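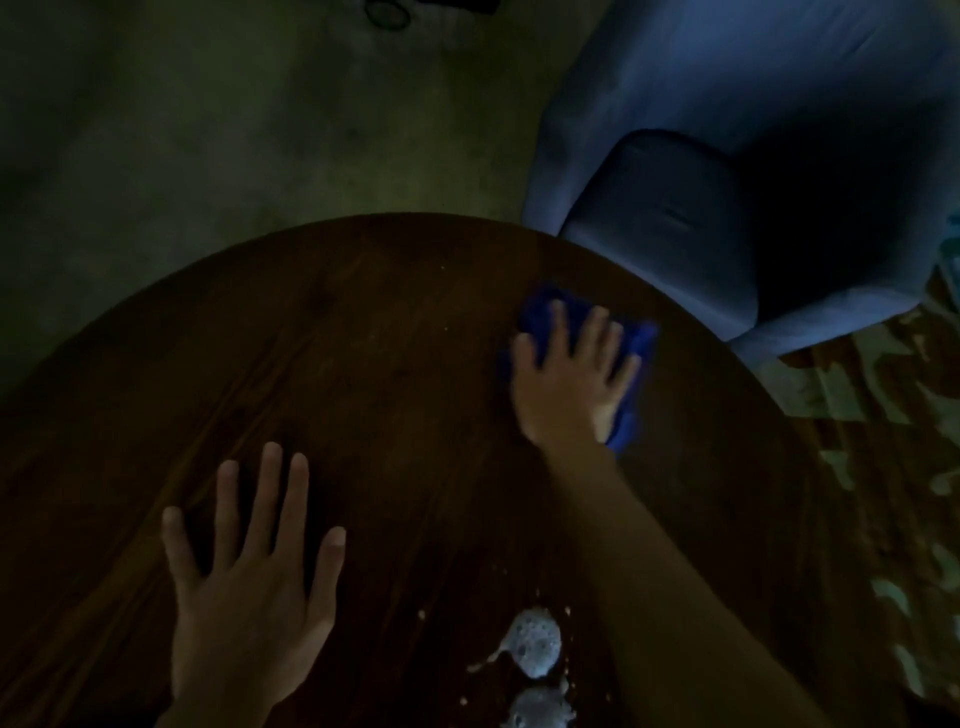

*Attachment 1: round table, blue microfiber cloth, foam cleaner on the wood*

**Ticket 222: Hukar foam leaves a haze on dark wood table**
Opened by: Ehsan Jadoon
Product: Hukar foaming wood cleaner
Status: open

Hi Kamemus support! I bought the Hukar foam from your shop in July and I really like the smell, but I can't get my round table to dry clear. It's dark brown with a reddish finish and a bit of a gloss to it, so every smear shows up the minute the lamp is on. What I get is a cloudy film, mostly in big curved swipes that match my arm (I guess I wipe in arcs, who knew).

What I've tried so far:

- Two blobs of foam straight on the wood, wiped with the blue cloth. Hazy.
- One blob, same cloth. Still hazy, and it dragged a little.
- Foam on the cloth first, then wipe along the grain. Better! But there's a dull patch on the side by the armchair.
- Plain water on a different cloth, then dried with an old T-shirt. Looked great until the next morning, then the haze was back, only fainter.

The table had Rana paste wax on it when I got it, and I've been topping that up myself. Could the foam be lifting the wax and smearing it around? The can says safe for sealed wood and doesn't mention wax one way or the other.

I also washed the cloth with fabric softener before I started. My sister says that's a crime. Let me know if she's right.

**Update, 7:50 pm**

Got your reply, thanks for being so quick! I rewashed the cloth without softener and did one half of the table with the tiniest bit of foam, folding to a dry side after each pass. That half is a lot clearer. I can still find streaks if I crouch down and look across it toward the window, but my wife can't see them and she has better eyes than me.

I haven't touched the other half yet. Before I strip the old wax, would the Bokance remover be OK on this finish, or is it too strong? I'd hate to lose the red in it. Please leave the ticket open until I've done the second half.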